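Checking a wrist camera view before training a board-wiping policy

Koltness is our method for teaching an arm to wipe a whiteboard from wrist camera video alone. The released model was trained on 2,078 demonstrations. If you want to train your own, go through these steps first. Most of the failed runs we looked at came from bad views and had little to do with the network.

Step 1. Set the start pose

Drive the arm until the board fills most of the view and the bottom rail is still in it. The method uses the rail as its reference line. It does not need to be level – the loader estimates the slope for each episode. Keep both fingertips in view as well.

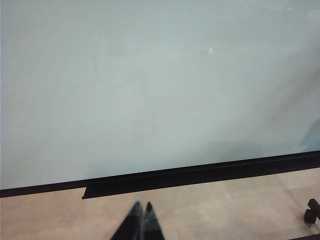
Step 2. Look for old residue

Faint smudges from erased ink are fine and should stay in the data. Policies trained only on a spotless board kept wiping at marks too light to matter. Label anything you can't read as background.

Step 3. Mask small bright points

Specks and points of light can pass for ink after downscaling. Run the Zuvus mask tool on the first frame and check its output by eye. Shadows need no mask.

Step 4. Record

Collect at least 500 episodes before the first training run. Vary the start pose a little every time, and move the stand now and then.

Step 5. Train

Use the default settings for 3,000 steps, then test on 2 boards that were left out of the recordings. If the arm stops short of the rail, go back to Step 1.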